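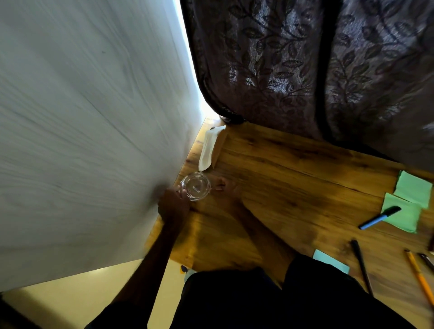
Hanging weight: an interview with Naima Ouazzani on lined curtains

Naima Ouazzani has run the workroom at Setasness for long enough to have remade some of her own early curtains. The firm cuts, lines and hems window coverings for private houses and for a handful of small hotels, and most of its work comes from people whose last set did not hang properly. We spoke on a Wednesday, in the hour before the afternoon fittings, with a roll of interlining on the bench between us.

I asked first what people get wrong when they order.

"Width," she said. "They measure the glass. The glass has very little to do with it. I want the length of the rail, the return at each end and the overlap in the middle if there is one. Then I want to know what heading they are using, and then I can say how much cloth."

For a pencil pleat she works at twice the rail length. For a pinch pleat she goes a little over that, depending on the spacing. On a 180 cm rail with a pencil pleat, the finished flat width comes to 360 cm before side hems, and the customer is usually surprised by the price of the fabric at that point.

"They ask if we can do it at one and a half. We can. It will look like a bedsheet when it is closed, and I tell them so."

Patterned cloth adds a further calculation. Each drop has to start at the same point in the repeat, so the cut length is rounded up to the next full repeat and the difference is waste. With a large leaf or scroll design the loss on each drop can be considerable. Ouazzani keeps the offcuts for tiebacks and for testing the iron.

"You match at the seam first, and you match at the leading edges second. A person standing in the room looks at the middle, where the two curtains meet. If the stems jump there, that is all they will see for ten years."

The matching is done on the bench with the selvages trimmed. Setasness used to leave the selvage on and snip it at intervals, a method Ouazzani learned as a trainee and gave up later. Some selvages are woven tighter than the body of the cloth, and even when snipped they can pull the seam up by a centimeter over a full drop.

We moved on to linings. The workroom stocks three: a plain cotton sateen, a coated blackout and a thermal lining sold under the name Lukia. The coated lining is the one she is asked for most and the one she has the most reservations about.

"Blackout cloth does its job. The light comes in at the top and the sides, and the cloth can do nothing about that. People phone and say the lining is faulty because there is a bright line down the wall at five in the morning. I ask how far the curtain sits from the wall and whether they had a return fitted. Usually there is no return."

Her standard remedy is a bracket that brings the last hook back to the wall, together with a rail that extends past the opening on both sides. For the top she prefers a rail fixed to the ceiling. Where the ceiling will not take a fixing, a shallow covered pelmet does most of the same work.

Samah Cherkaoui, who handles the fitting side, joined us at this point with a damaged glider in her hand. It had come from a flat in Plilldale where a heavy lined pair had been hung on a light plastic rail.

"The rail was rated for the curtain without the lining," Cherkaoui said. "Nobody had weighed the thing. I take a luggage scale to every job now. Hook it on, read it, write it on the sheet."

She fits a metal rail from Ammann for anything lined and interlined, and spaces the brackets closer at the center, where the two curtains are pulled together and the load is doubled up for part of the day. On masonry she drills deeper than the supplied plugs call for. On plasterboard she will not hang a lined pair without finding the studs or putting up a batten first, painted to match the wall.

I asked about shrinkage. Ouazzani took down a folder of test records. The workroom cuts a square of 100 by 100 cm from each new roll of natural fiber, steams it, lets it rest overnight and measures it again. Linen moves the most. Cotton varies by mill. Polyester blends hardly move, though they can glaze under a hot iron, and those are pressed through a cloth.

"If the face shrinks and the lining does not, the lining shows under the hem. If it is the other way around, the hem curls to the back. Either way it comes back to us, so we would sooner spend the square."

Hems are double turned, 10 cm on the face and 5 cm on the lining, and sewn by hand at the corners. Weights go in the corners and at the base of each seam. New pairs are then hung in the workroom and tied loosely with strips of lining, so that the pleats set before delivery.

Cherkaoui had one request for customers, which concerned washing.

"Take the hooks out, and loosen the cords. I have seen headings torn from one end to the other in a machine. And if it is interlined, please do not wash it at all. Vacuum it with the brush, top to bottom, in June when the windows are open, and leave it alone."

The afternoon's first fitting was a bay window with five sections of rail. Ouazzani went back to the bench to finish pinning the last drop, and Cherkaoui left to load the ladder.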